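The off-white garment and the jeans

I did laundry on the 11 May 2021 holiday from my own to-do list, and most of it was easy. Towels and socks were folded and put away before lunch. What was left was the big off-white thing and a pair of jeans, and they went on the plaid seat next to the counter, where everything in this place ends up.

Hye-jin says I should hang heavy clothes right away. She's right, but the rack holds 30 pieces and it was full. So they sat in a heap while I worked out what to do with them.

The off-white one is the problem. It's thick and it has a lot of seams, and it never wants to lie flat. The jeans are simple – in half, then in thirds, done. 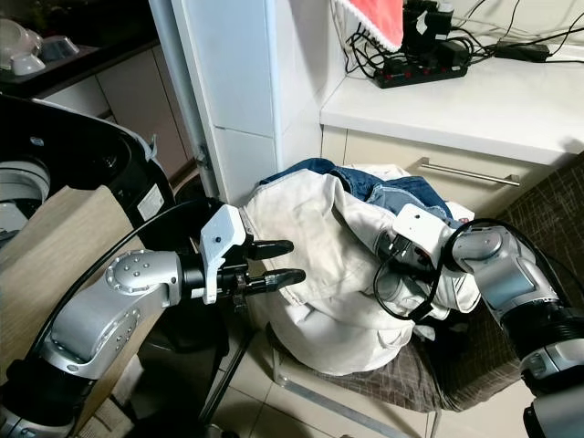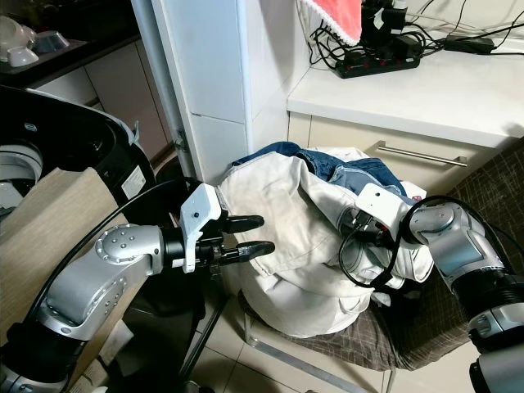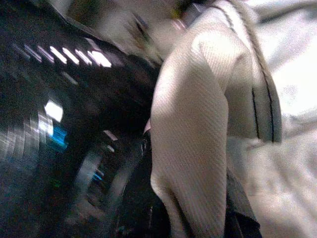 How I fold them now

Jeans first, to get them out of the way. I smooth the pockets, put one leg over the other and fold up from the hem. They go on the lower shelf with the other two pairs.

For the off-white one I need the whole counter. I lay it face down, bring in the sides and pull the hem straight before I do anything else. If the hem is crooked the whole thing comes out crooked. Then I fold it once across the middle and leave it alone. I used to fold it twice, and it had a hard crease across the back all through February.

Where it goes

Su-bin gave me a fabric box from Elten, 60 cm long, and it fits in there if nothing else does. I still have to find a spot for the blankets that were in the box before. For now they're on the end of my bed.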